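17/12/2024

So I finally got to the open day at Hladun, and I'm still thinking about laundry!

Orysia Dmytriv talked me into it. She'd booked us both onto the 2 o'clock tour, which meant I had to skip lunch and live on biscuits from the welcome desk (good biscuits, mind you). They handed out lanyards, mine was number 214, and then sent us off down a very long corridor to see the robots.

First stop was a sorting arm called Bilar, which moved little parcels from one tray to another. Quick, tidy, a bit dull if I'm being mean. The one I'd come for was next door: Sitport, the clothes-handling demo. You'd think picking up a T-shirt would be easy, wouldn't you? I-hsuan Kao, who was running it, told us that cloth is a proper headache for a robot because it never sits the same way twice, and she spends most of her week teaching it where to grab. There was a screen so we could follow along from the gripper's point of view, and I pinched a picture for the blog. 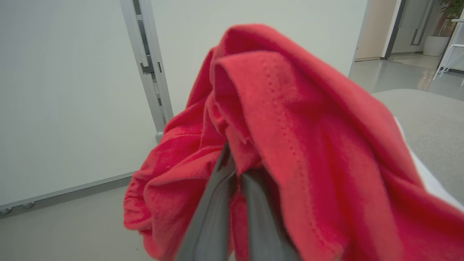
*The view from the gripper, with a good pinch of red cloth between its two fingers.*

I got weirdly caught up in it. You stand there willing the thing on, like watching a toddler with a sock! A man behind me asked how long before he could have one at home and I-hsuan just laughed and said to keep hold of his ironing board for now.

We stayed for 10 more minutes after the rest of our group had wandered off, and I asked far too many questions (does it do fitted sheets? No, not yet). Then a quick look at the Vellex stand, where I picked up a leaflet and a free pen, and back out into the rain for the number 54 bus.

Orysia wants to go again in the spring. I've told her I'm in, as long as we eat first.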